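About Iltarine

Iltarine is a research group of nine people working on one question: how much can a robot learn from a person's hands before it has moved an arm of its own? We started in January as a project inside Zekix and now have our own rooms in the Gretberg building, along with a small machine shop and more cable than we planned for.

What we work on

Most robot training data is collected by driving the robot itself. An operator moves a leader arm, the robot follows, and the joint positions are saved. The method works, but it is slow. The robot has to be set up and free, and the operator has to get used to its reach and its delays.

We collect with hand-held grippers. The operator holds one in each hand and does the job directly: folding, sorting, moving parts from one container to another. A trigger opens and closes the jaws. We record where each gripper is, how far open it is, and what the cameras see. A robot with matching jaws is then trained on those recordings.

Nathalie De Graaf leads the group. She came to this from packaging machinery, and many of our early tasks still show it. Bins, trays and lids come up often in our work.

What we have found so far

Our first full study used 2,567 recordings of two-handed bin handling. We trained one policy on all of them and a second on 307 recordings picked by a simple rule: keep a recording only if both grippers were tracked from start to finish and neither hand paused for longer than a second. The small set did as well as the large one on bins the robot had trained with. On new bins it did worse, mainly when the handle opening was a different shape.

We took two things from that. Gaps in tracking cost us more than we had assumed, and cleaning up the data does not replace variety in the objects. We now change the bin every 30 recordings and reject bad tracking on the day it happens. 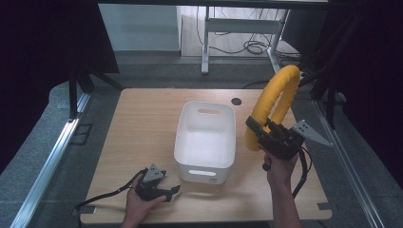

The next study, which we call Montoya, is about the moments before contact. Operators tend to settle their hands near an object before they start, and those waiting positions end up in the recordings. In our first study we cut them out. In Montoya we keep them, label them, and test whether a policy that has seen them makes a better first grasp. We do not have a result yet.

How we work

Every operator is also a researcher here. The person who writes the task sheet does the first session with it, and we change the sheet before anyone else uses it. Failed attempts are kept and marked as failed.

We publish our task sheets and our rejection rules with each study. Drawings for the gripper mounts are available on request.

Working with us

We take visiting students for one term at a time and run joint studies with other labs that use two-arm setups. Write to the group through the contact page and tell us what robot you have, what jaws it uses and what task you have in mind.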